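Bin There: A Month With the Trivanside Picking Kit

Posted 2020-02-01

I should say up front that I paid for this. Or rather the shop paid for it, which means I paid for it and then had to explain it to myself in the car. Trivanside did not send me anything free, and after they read this I doubt they'll start.

The pitch is simple enough. You already own an arm. You are tired of your arm only being able to pick up things that have been laid out for it like a toddler's clothes. So Trivanside sells you a box with a gripper, a suction option, some fittings, a license for their picking software, and a PDF manual of 174 pages, the first 81 of which are about safety and the last 4 of which are about picking things up. Somewhere between those two sections is a chapter on cable management that I have now read more often than some novels I claim to love.

I bought it because we do returns. Small returns, mixed returns, the kind where somebody sends back a pair of sunglasses and a kitchen thing in the same bag with no paperwork and a note that says "wrong." A person sorting those is bored by ten in the morning. I know this because the person is often me.

Setup

The box arrived well packed. Everything had a bag, every bag had a label, and every label had a part number that did not match the one in the manual. I emailed support and got Kieran Ó Conaill, who turned out to be the best thing in the package and isn't listed on the contents sheet. He sent the right table of numbers back before lunch and added, without being asked, that I should leave more slack in the cables than I thought was decent. I left what I thought was a vulgar amount. He looked at my pictures and said more.

He was right. The wrist turns a lot further than you picture it turning, and it does so with great confidence. My first routing job was tidy enough to hang in a dentist's office and it lasted until the first full rotation, when the arm stopped, threw a fault, and waited for me to think about what I'd done. The current routing looks like something a bird started. It has given me no trouble at all.

Mounting the gripper took an afternoon. The screws are good screws. The hex key they include is made of some kind of cheese, so use your own.

Teaching it the bin

Once it's bolted on, you tell the software where your bin is by touching off points along the walls. If your bin has sloped sides, and every decent bin does, the wizard asks you for the floor separately, and you should not skip that step the way I did. Skipping it gives you a machine with strong beliefs about where the floor is. Mine believed it was a little lower than it is. We had words.

Then comes what they call the "object familiarization phase," where you throw in a handful of whatever you've got and let it try. I used things from the bottom of my desk drawer and the returns shelf, on the theory that if it could cope with my desk drawer it could cope with the public.

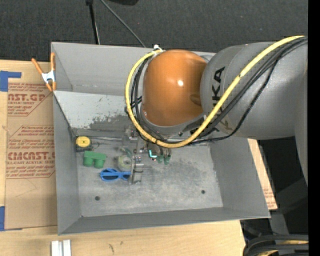
It wants a lot of attempts before it gets comfortable. The software keeps a running tally on the main screen whether you'd like one or not, and by the end of the second week mine said 834. I would love to tell you I supervised every one of them. I supervised the first dozen, then I had a sandwich, then I supervised by ear.

What it's good at

Anything with a bit of height and an honest shape. Tape measures were easy from the first day, to the point where I started to feel it was showing off. Rolls of things are fine if they're standing up or lying flat, and less fine if they're leaning on a friend. It will happily work its way along a group of objects and take the easy one first, which I respect, as it's how I do the dishes.

It also handles being wrong pretty well. If the grip doesn't close on what it expected, it backs out, thinks, and comes in from another angle. The older Grunatel kit we had on loan a while back would close on air and then carry the air carefully over to the outfeed and put it down. We had a whole tote of air by the end.

What it's bad at

Sunglasses. Glasses of any kind, but sunglasses in particular. The lenses are dark and shiny, the arms are thin, and the whole thing is mostly a hole with opinions. It would take them by the lens, or by one temple so they swung like a gate. Kieran had me switch on a setting called "Rigid Thin," buried three menus down, and that got us from hopeless to fair. I'd still keep them out of anything you care about.

Flat strips lying tight against a wall are the other problem. The fingers need somewhere to go, and if the strip is snug along the edge there's nowhere. You can use suction for those, and it works, but the changeover between tools is slow enough that I found myself reaching for the strip and then remembering that people who put their hands in there have an entire chapter of the manual written about them. Chapter two. It has drawings.

The software itself

Fine. It's fine! The main screen is clear, the log is readable, and the button to stop everything is where you'd want it. The button to start everything is right next to it, in the same color, and I have raised this with them.

Updates come down on their own schedule. One of them reset my floor height, so see above regarding strong beliefs. Back up your settings before you let it update, and write down where you put the backup.

There's a subscription after the first year. I asked what happens if you let it lapse and was told the gripper will still open and close, which I suppose is something to do on long evenings.

Would I buy it again

Probably, yes, with my own hex key. I looked at the Ukeletti before I ordered and it's a prettier thing, but their quote came with a site visit, a training day, and a line that just said "commissioning" with a number next to it that made me sit down. Trivanside gave me a box and Kieran's email address, and for a shop our size that's about the right amount of ceremony.

It is still slower than I am on a good morning. It's a fair bit faster than I am at four in the afternoon. I've moved it to the afternoon shift, and in April I'm going to try it on the mixed bags from the front counter, sunglasses pulled out first by hand. If you run one of these and you've found a better setting than Rigid Thin, the comments are open.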